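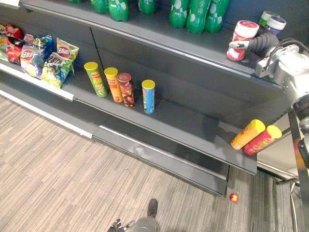

Balda de arriba, turno de mañana. El robot con un tarro de tapa roja y blanca en la mano.

Graziella Galli
26 de marzo de 2018

Varios me habéis preguntado cómo es trabajar en una tienda con robot de reposición. Llevo en esta desde antes de que llegara, así que lo cuento por partes.

Lo primero, el horario. Antes reponíamos de noche, con la tienda cerrada. Entrábamos a las diez y salíamos a las 6. Desde septiembre el turno de noche ya no existe como tal. El robot hace la primera pasada y nosotros entramos a las 8 a revisar.

Pasar de noche a día tiene dos caras. Duermo mejor y ceno en casa. También he perdido el plus de nocturnidad, que en mi nómina se notaba bastante. La empresa compensó una parte el primer trimestre y después nada.

Lo que hace bien: tarros, botellas, todo lo que sea rígido y se tenga de pie. Coge la pieza, la pone recta y pasa a la siguiente. Va más despacio que cualquiera de nosotros, pero no para a media mañana con la espalda rota.

Lo que hace regular: las bolsas de patatas. Se vencen unas contra otras y al final las colocamos a mano. Los botes cilíndricos van bien mientras están de pie. Tumbados le cuestan más, hay que levantarlos antes de que pase.

Mi puesto se llamaba reponedora. Ahora en el contrato pone «operaria de sala y supervisión». En la práctica repaso baldas, recojo lo que hay por el suelo, cambio etiquetas de precio y atiendo los avisos de la tableta. El programa de avisos es de Plerken y cada actualización mueve los botones de sitio.

Cuando hay un aviso tengo que ir al pasillo, mirar qué pasa y decidir: reintentar, saltar o parar. Parar lo usamos poco. Al principio me daba miedo darle porque queda registrado con tu nombre. Babita Joshi, la encargada, quitó el nombre del registro cuando se lo pedimos y la cosa mejoró.

La formación fueron 2 tardes. Una con Brijesh Shukla, el técnico, y otra con un vídeo. Con Brijesh aprendí casi todo. Nos dejó moverle el brazo, cambiarle el orden de las baldas y equivocarnos. Del vídeo me acuerdo de la música.

Sobre los despidos, que es lo que más me preguntáis: en mi tienda no hubo ninguno. A Dinesh Dubey lo pasaron al almacén de Skotitz – él lo había pedido – y su plaza no se ha cubierto. O sea que somos uno menos. En otras tiendas no sé cómo ha ido y prefiero no hablar por ellas.

En enero el robot colocó 1.659 artículos en mi pasillo. El dato sale en la pantalla de la sala de descanso. Lo que corregimos nosotros después no sale en ninguna pantalla. Lo hemos pedido por escrito y seguimos esperando.

Los clientes: los niños se quedan mirando y los mayores me preguntan a mí dónde está el café, igual que siempre. Alguno me ha dicho que no piensa comprar donde haya máquinas. Luego vuelve el sábado.

Si en vuestra tienda lo van a poner, pedid tres cosas antes de que llegue: qué pasa con los pluses, quién responde si se rompe género y cuántas horas de formación con una persona delante. A nosotros lo del género roto se nos olvidó y hubo que hablarlo después.

Mañana contesto a lo del convenio, que es largo y tengo que mirar los papeles.

Última actualización: hoy, 21:40
Contacto · © Graziella Galli · Volver arriba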